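Can a Robot Do My Chores Yet?

By Giuliana Zapata
Oct 17, 2025
8 min read
30 shares

I have been asked the same question by three different relatives this year, and all three of them asked it while standing at a sink. When is a robot going to do this?

I worked in a cabinet shop for a long time before I started writing this blog, and I have a house with two kids and a dog in it, so I have a stake in both halves of the question. I would like a machine to empty the dishwasher. I would also have liked, years ago, a machine to sort hinges into bins at the end of a shift. I spent part of this fall reading, asking people who know more than I do, and keeping a list of my own chores to see how they stack up.

The short answer is no for the house and sometimes for the shop. The longer answer takes some explaining, and most of it comes down to picking things up and putting them down.

Start with the chores that are already done by machine. My clothes get washed by a machine. So do my plates. The floor gets vacuumed by a small round one that gets stuck under the radiator. What those have in common is that somebody took the job and changed its shape until a simple machine could do it. A dishwasher doesn't scrub a plate the way I do. It sprays hot water around a closed box. That works great, and it leaves me with the loading and the unloading, which are the parts with hands in them.

I kept a list for one week of every time I handled something as part of a chore at home. I don't mean each object. I mean each job: put away the groceries, match the socks, wipe the high chair, take the trash out. I got to 53 separate jobs. When I went back over the list and marked the ones where I mostly moved an object from one place to a particular other place, it was well over half. Nearly all of what was left was wiping or folding.

So moving objects is the main thing. If a machine could do that well, in any house, with any object, most of my list would be gone.

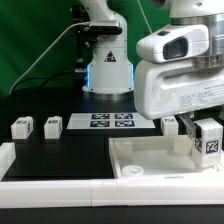
My friend Lizeth Taipe runs a packing line for a company that makes bathroom fittings, and she was the first person I called. Her line has two robot arms on it. They have been there for five years and she likes them. They pick a valve body off a belt and set it in a carton, and they do it all day. I asked her what happens if the carton is an inch off.

"It stops," she said. "Or it doesn't stop, and that's worse."

Her point was that the arms are good because everything around them is good. The belt delivers each part facing the same way. The cartons sit against a hard stop. If a new product comes in, there's a week or so of somebody working out new grips and new positions before the line can run it. She told me the arm is the cheap part of the cell if you count everything honestly, and the fixtures and the engineering time are where the money goes.

That matches what I saw in the cabinet shop. We had a drilling machine from a dealer called Bedel that could put a row of shelf pin holes in a panel faster than I could find my tape measure. But a person had to bring it the panel, turn it the right way around, and push it against the fence. If there was a chip of wood against the fence, every hole was wrong, and the machine had no idea.

What people are working on now is the part where the machine does have an idea. There are a couple of ways to go about it. One is to make the objects easy to find. You stick a printed marker on each thing, one of those square black and white patterns, and a camera can work out where the thing is and how it's turned. The other way is to skip the markers and train software on a huge number of examples until it can find a cup because it has come across a lot of cups.

The first way is dependable and I don't want it in my kitchen. I'm not going to put a sticker on every spoon. The second way is where the excitement is, and it's also where the failures are.

A lot of work uses markers on the way to not needing them. If the marker tells you exactly where a block was, you can check whether your software guessed right. Edvin Söderlund, who taught shop math at the community college when I was there and now does some consulting on automation, explained this to me over the phone with a good deal of patience. He compared it to pencil lines on a board. You draw them so you can see how far off the saw went.
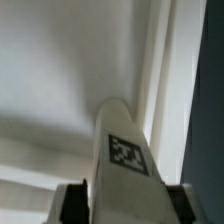

A square marker on the gripper body, with the dark fingers on either side.

I asked Edvin which household chore he would bet on first. He said he wouldn't bet, and then he said putting things in a rack. Plates into a dish rack, mugs onto a shelf. His reasons were that the things are stiff, they hold their shape when you grab them, and there's a clear right place for each one to go.

He also gave me the list of what makes a chore hard, and I wrote it down:

Soft things. A towel has no fixed shape, so every time you touch it you have a new problem.

Clear or shiny things. Cameras have trouble with a wine glass.

Things that are touching other things. One fork on a table is fine. A drawer full of forks is a mess, even for me.

Things that have to fit. Setting a block down on a table has room for error. Putting a plug into an outlet has almost none.

I went back to my list of 53 with those four in mind. There were five jobs that didn't have at least one of the problems. They were: put the mail on the desk, move the shampoo bottles to clean the tub, take the milk from the counter to the fridge, put the kids' wooden blocks in the box, and set the recycling bin by the door. And the milk involves opening the fridge, so I'm being generous.

The blocks interest me. It's a real chore in my house. It happens every night. The pieces are stiff, they're plain, and they go in a box with an open top, so nothing has to line up. If any home robot is going to earn its place on my floor, it could start there. I'd still have the problem that the blocks are under the couch.
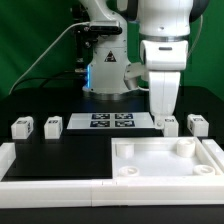 Gripper down on one of the small white blocks, with the tray and its posts in front.

There is also the matter of speed. I timed myself putting away the blocks and it took me under two minutes, with interruptions. I have watched a fair number of videos of home robots this year, and many of them are sped up. Some say so in the corner and some don't. When you find one at normal speed, the arm often pauses over an object for a while before it commits. That's fine if I'm asleep. I don't much care if it takes an hour to clear the living room at night. I would care if it took an hour to clear the table with people still sitting at it.

Then there's how often it has to work. Lizeth said her line would be shut down if it dropped one part in a hundred. I think a home could put up with worse than that for blocks and much better than that for glasses. My grandmother's glasses would need a perfect score, so they'll be done by hand.

I looked into buying something, to be fair to the other side. A company called Gillo has a waiting list for a kitchen helper with one arm that rides on a rail along the back of the counter. I put my name down and got an email saying I was number 511. The deposit is refundable. The email says first units go out in November, and it doesn't say of which year. There's another outfit, Stirow, whose machine only stirs a pot. I talked to an owner, Mylene Tiongson, who lives near my sister, and she uses hers twice a week for risotto and rice pudding. She's happy with it. She chops everything, adds everything and washes the pot herself.

I'd put the Stirow in the same family as the dishwasher. It does one part of the job in a fixed place, and the person does the parts with hands in them.

For small shops I'm more hopeful. Londoño, the place where I used to work, put in a single arm this spring for loading that same kind of drilling machine. My old foreman says it took about a month to get right and now runs through lunch. The panels come in three sizes, they sit in a stack, and they go to one spot. He still has someone check the fence for chips. The person who used to load panels is doing edge repair, and says she prefers it, though I only have that secondhand.

If you own a shop and you have one dull job with stiff parts and a known place to put them, I think it's worth getting a quote. Ask what happens when a part is out of place, and ask to watch it run at normal speed for an hour. Ask who comes out when it stops.

If you're standing at a sink, I would keep washing. I'll write again if Gillo gets down to number 511.

14 comments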